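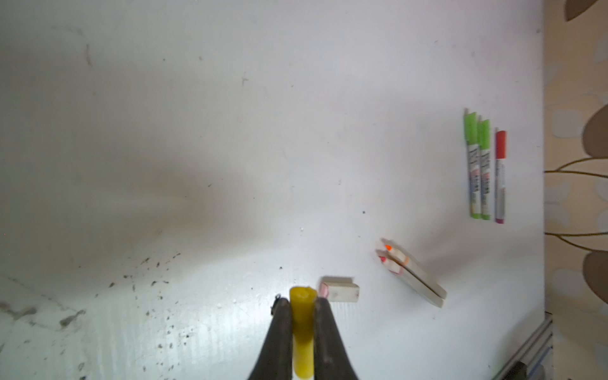
Progress report no. 6

Search this site Search Go

Atance pen and marker reuse project: report to the Breathnach fund

The grant was given on the claim that most of the pens, markers, crayons and rubbers thrown out by offices and schools in Vurthorpe still have use in them, and that sorting them would cost less than buying new. I wrote in the last report that I doubted the second half of that claim. I still do, and I am now less sure of the first.

The target for the period was 2,000 items sorted. We reached 1,000. I don't want to dress that up as a milestone. The target was set before anyone had tried the work at the table, and it assumed that a marker is either good or dead. A good many are neither. They write for a line and a half, fade, and then write again the next day. Each of those has to be handled twice, and under the present rules it only counts once.

Crayons and glue sticks are slower than the plan allowed for. With the wrapper gone, a yellow wax crayon and a yellow glue stick can look much the same until you try them on paper. Rubbers are easy. The white ones pick up colour from whatever they were stored against, and I have asked that a tinted end no longer be treated as a fault, as the reject pile was filling up with rubbers that worked perfectly well.

Markers remain the bulk of it. We sort by the colour of the tip or band, which is fine for green and blue but less so for orange and red, where the plastic and the ink don't always agree. The application called sorting by colour "straightforward". I would take that word out if we apply again.
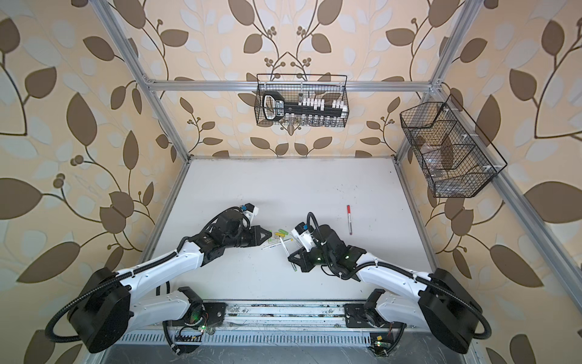 Report by the project lead, Atance, 6/11/23

On the workspace. The fund asked whether the money spent on the sorting table was justified. My answer is partly. A white top was the right choice for spotting small parts, and it also shows every crumb and smudge, as any visitor will notice. Wiping down was meant to happen at the end of each session. It plainly isn't happening often enough, and a fresh set of wipes in the budget won't change that. I have moved it to the start of the session and will see whether that sticks.

The black wire mesh baskets have been better value than I expected. Small clear pieces can be seen through the mesh, and having them hung up leaves the top free for whatever is being sorted. The leaf wallpaper round the table was not my idea, and I was against it on the grounds that it did nothing for the work. It has done no harm either. I would not pay for it again.

There was a proposal from the Ferley side to add a third basket for highlighters. I have turned it down for now. Highlighters turn up in the same heap as everything else, and another place to put them doesn't make them any quicker to test. 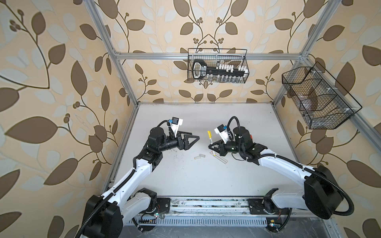 Small plastics were added to the work in August at the fund's request, and I should say plainly that I thought this was a mistake. Vials, tubes and the like have nothing to do with pens. The case made to us was that they arrive in the same boxes, which is true, and that they would take no extra time, which is not. Short clear vials roll. Clear plastic is hard to see even on a clean surface. So far 9 boxes have come in with more plastic than pens in them, and I would like the fund to decide whether it wants to pay for a pen project or a box-emptying project.

Costs are within budget, mainly through underspending on transport. Ferley has kept dropping off its own boxes, and I wouldn't count on that lasting through the winter.

What we ask for the next period:

- the target held at 1,000, with retested markers counted properly
- a yes or no on small plastics
- no further spending on the sorting table

Vurthorpe schools have asked when they will get their first packs. I have given them no date - partly because I don't have one, and partly because the last date we gave was missed. The packs that are ready have been checked once. I want them checked again before they leave, and the figures for that will be in the next report.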